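Skorkine: learned pick-and-drop policy for soft and round things
5 min read

Skorkine is a grasping policy for two-finger grippers that have to pick up objects with no corners, no handles and no particular wish to be picked up. It ships as a set of trained weights, a small inference server and a calibration routine that takes longer than we would like. It does one job. It takes a roundish, possibly squashy item off a table, carries it over to a container and lets go of it at a sensible height.

We started on it because our older policy, Trarkamine, was excellent with boxes. Trarkamine could stack boxes all afternoon. Give it a ball and it would approach with great confidence, close its fingers a little above the equator and send the thing under the nearest bench. Zsófia Kovács kept a list of where we found them later. The list was not included in the Trarkamine paper, although two of us voted for it.

What the method does

Most grasping systems pick a point, pick an angle and commit. Skorkine puts off committing. The policy looks through the wrist camera at every step, predicts a short run of motions, carries out the first few and then predicts again. Finger width is part of the prediction the whole way through, so the grip can be adjusted during the lift and during the carry. With a rigid part this is a waste of computing. With something that gives when you squeeze it, it's the main reason to use our policy over the one you already have.

Training was by demonstration. Isauro Contreras and Zsófia drove the arm by hand through 3,376 pick-and-drop episodes, with different objects, different containers and a good deal of rearranging of the table between runs. No simulation was used. We tried simulation in December and produced a policy that was superb at picking up things that don't exist.

Containers turned out to be harder than objects. Our early data used matte plastic tubs, and the policy learned to look for matte plastic tubs. Once it met kitchen metalware it began hesitating over the rim, drifting sideways, going back up for another look.

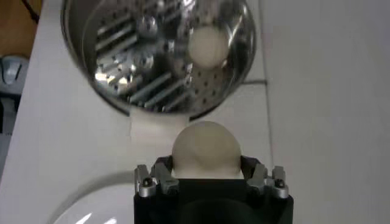

The trouble with polished steel is that it shows the robot a copy of whatever it's carrying. An early version of Skorkine would sometimes treat the copy as a second object and try to work out how to pick that one up too, which you have to admire a little. The fix was dull. We added more episodes with shiny targets, and we gave the network the current finger opening as an input, so that it has some evidence it is already holding the only ball that matters. A perforated insert in the bottom of a bowl still slows it down. It gets there.

Results

We tested Skorkine on 11 objects it had not been trained on, with 20 attempts each, scored by whether the object ended up inside the container and in one piece. On firm round objects it did well enough that we stopped holding our breath. On soft ones it did clearly better than Trarkamine, which is a polite way of describing a very low bar. It remains poor at anything sticky. The pick goes beautifully and the release does not happen. The policy then opens its fingers wider, waits, and opens them wider again, like a man trying to get rid of a piece of tape.

The full tables are in the technical report, along with the failures sorted by type. Fallon, our evaluation script, comes in the download and will run the same protocol on your own setup. Please use it before you write to us about your numbers. It asks for a human verdict at the end of every attempt and can't be talked into skipping that step. We have tried.

What you need

- An arm with a parallel two-finger gripper that reports its opening width
- One color camera at the wrist, looking down past the fingers
- A pale, plain work surface for calibration (you can mess it up afterward)
- A workstation with a reasonably recent graphics card
- Something round

Metal fingers work. Padded fingers work slightly better on hard objects and slightly worse on soft ones, and we have a theory about this that Isauro doesn't agree with. If you change fingers, recalibrate. If you bump the camera, recalibrate. If you are fairly sure you didn't bump the camera, recalibrate anyway.

Known limits

Skorkine handles one object at a time. It assumes the container stays where it is during the carry. It has no opinion about weight and will try to lift anything that looks the right size. Transparent bowls are a coin toss.

Licensing and support

Weights and code are free for research use. Commercial licenses go through Szűcs, our distribution partner, who will also sell you a support plan. Without one, questions go to the project inbox, which Zsófia reads in the mornings and Isauro reads when Zsófia is away. Attach the log file. A video is welcome as well, particularly if the ball went somewhere new.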